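Speaker notes - "Small Parts, Big Table"
Skokthorpe makers' evening, 13/10/2015
Second slot, after Etelka Orbán on glue

SLIDE 1 - title
Thank Etelka. Do not make the glue joke, she will have made it already.
Say who I am. Say I put kits together for a living and have a drawer at home full of parts I can't place.

SLIDE 2 - the drawer
Let this one sit for a moment. People laugh, then they go quiet and think about their own drawer.
Point: a leftover part is a question you stopped asking. Usually at 11 at night.

SLIDE 3 - the Fasach shelf
Story of the shelf. Keep it short, Maureen has heard it and she is in the second row.
Instructions had 6 steps. Step 4 was a drawing of a man looking pleased.
The shelf is still up. I don't put anything on it.

SLIDE 4 - tip it all out?
Show of hands: who tips the bag out on the table, who works from the bag?
Bag people are wrong, but be nice about it. They paid the same as everybody else.
My case for tipping out: you see what you have. The case against is carpet.
Mention the Pekden bag. 422 pieces, one bag, no inner bags. Maureen Penrose sorted it over a weekend in June and has not mentioned it since, except every time we meet.

SLIDE 5 - the surface
Dark table, pale board. Or pale table, dark tray. I don't mind which way around.
What you don't want is my mother's tablecloth, which has flowers on it the exact size of an M3 washer.
Lay the board flat. A board propped on a book is a slide for pins.
(If anyone asks about magnetic trays: yes, lovely, no use at all for plastic. Move on.)

SLIDE 6 - big pieces lie
A big piece makes you feel you've got somewhere. You fit it first, sit back, have a biscuit.
Then there's a peg that was meant to go in behind it.
Hulme kit: I took the same cover off three times. Slide has the cover on it. Slide does not have my face on it.

SLIDE 7 - pegs and pins
Slow down here, it's the bit people came for.

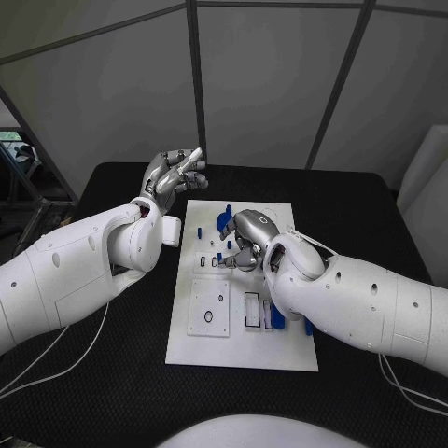
Slide 7: Fingertips in among the small parts, just below the big blue half-disc.

Ask the room to find the pin. It's tiny, it's metal, and it's lying between two blue pegs. Give them ten seconds. Somebody at the back will say they can't see the screen.
One peg is standing up by itself to the left of the half-disc. Good moment to talk about standing pegs: they look finished. Press every one of them again before you trust it.
Other hand is up out of the way, over the corner of the board. I nag about this in every class. The hand that isn't working should not be leaning on anything.

SLIDE 8 - what I charge for
550 for a full build, 200 to come and find out what you did wrong. The second one is better value and far more popular.
Pause for Maureen.

SLIDE 9 - questions
Leave the slide 7 picture on the laptop in case they want to go back to the pin.
If no questions, ask Etelka what holds a snapped peg. She'll take it from there - possibly for some time.
Get the adapter back from the front desk.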